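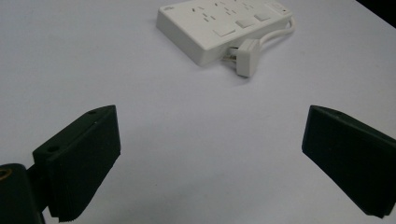
Standby Load in a Shared Study Room
Project report, Energy in Buildings module, Ronstead College
Submitted 19 February 2019

1. Why this topic
Our study room in the Brima building has one white table that everybody plugs in at. Strips get left on all night. We wanted to know if switched strips (a switch per outlet plus a master) get used properly or if people just leave everything on. Short answer – mostly left on.

2. What we did
Logged the room for 60 days starting in November. Plug-in energy meter from the lab cupboard, reading written down morning and evening. First half no instructions to anyone. Second half a sign on the door asking people to use the master switch when they leave.

Also a questionnaire. 62 replies, which was more than we expected given it went out in exam week.

3. The strip
White plastic casing, three outlets in a row, a small rocker switch for each one along the near edge. Larger master switch at the cord end. Outlets are the multi-standard kind so most chargers go in without an adapter. White cord, blocky white plug.

Good: switches are on the top face so you dont have to lift anything. Bad: everything is white. White switches on a white strip on a white table. Several people wrote in the questionnaire that they had not noticed there was a master switch at all.

4. The table
Matte top, no holes for cables, so the cord has to lie on the surface and takes up space that people want for laptops. We looked at two other ways of doing it. An under-table tray (Orlandini catalog) and a clamp-on block from Vatammont. Tray needs drilling, not allowed. Clamp block was over our budget of 600 for the whole project.
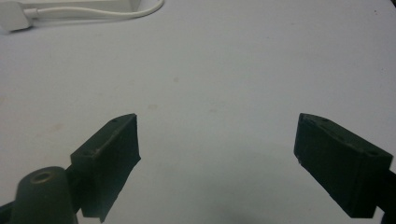
Fig. 2. Table top, matte white finish.

5. Results
Evening readings dropped in the second half, but not evenly. Weekends hardly changed. Sign fell down at least twice and we dont know for how long each time, so treat the second half with care. Meter has a rated maximum of 4000 W, way above anything in this room, and it rounds small loads badly. Should of checked that before we started.

6. What we would change
– colored sticker on the master switch, cheap, try this first
– a meter that can read low loads
– log on paper AND in the spreadsheet, we lost a weekend of readings
– sign on the table insted of the door

Raw readings are in Appendix A. Questionnaire in Appendix B.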